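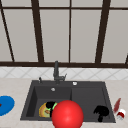
*Pledier kitchen, double sink with the window behind it.*

Hi all,

Replying to Napaporn on section 4 of the draft practice for simulated kitchen runs. Her message is quoted in pieces with my answers under each.

> On 28 Dec 2025, Napaporn Srithong wrote:
>
> I don't think section 4 is ready. It says every view in a run "should be useful for the task." Two people at Dondthorpe read that and came back with opposite answers on the same files. Can we say what a reviewer has to check?

Agreed, the wording is too loose. I'd replace it with this:

**4.1** Each run lists its views and says what each one is for: work area, arm, or context.

**4.2** A view listed as work area must show the work area at the start and at the end of the run. If it doesn't, the run goes back with a note.

**4.3** A context view may show anything, but it can't be used to score the task.

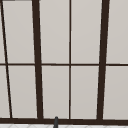
*Pledier kitchen, window panes and bottom rail.*

Under 4.1 that one can be listed as context and nothing else. I wouldn't delete views like it. Storage is cheap and the Jatoi people use them for pose checks. They just need the right label before anyone trains on them.

> Second point. The object names. I pulled 200 runs and the labelers had guessed at a lot of small things. Do we want a guess in the name field at all?

I'd say no.

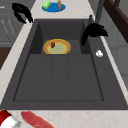
Names should come from the asset list when we have it, and from plain appearance when we don't. The Loder batch arrived with no asset list, so the second case is common. My proposal is that a labeler who can't tell writes color, rough shape and location, and leaves the kind blank. So you'd get "small white object, right rim of sink" and leave garlic out of it. The same goes for the black shapes near the back corners of the sink: "black, irregular, hooked edges" is enough for a reviewer to find them. The blue plate can be called a plate. If the asset list turns up later, a script can fill in the kinds, and no one has to undo a wrong guess first.

> Third, end state. People write "sink cleared" or "item placed" from a single still. I don't see how that can pass.

It can't pass, and I'd make it a hard rule.

**4.4** Success is recorded from the simulator state log. A still may be attached to the record but doesn't count as proof.
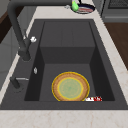 **4.5** If the log is missing, the result field says "unknown." It doesn't say "failed," and it isn't filled in from memory.

I know 4.5 will hurt for the older material. We have 3,000 runs in the archive and more than 600 of them have no log. I'd still mark those unknown. They're fine for perception work, and anyone who needs a result can replay the ones with saved seeds.

For review load, I'd suggest 40 runs per batch, picked by the script and read by someone who didn't label them. I'm open to a different number if Dondthorpe can't cover it.

Napaporn, if 4.1 through 4.5 look right to you, I'll merge them and send a clean copy of the section. Comments from everyone else by the end of February please, on this list and not in the tracker.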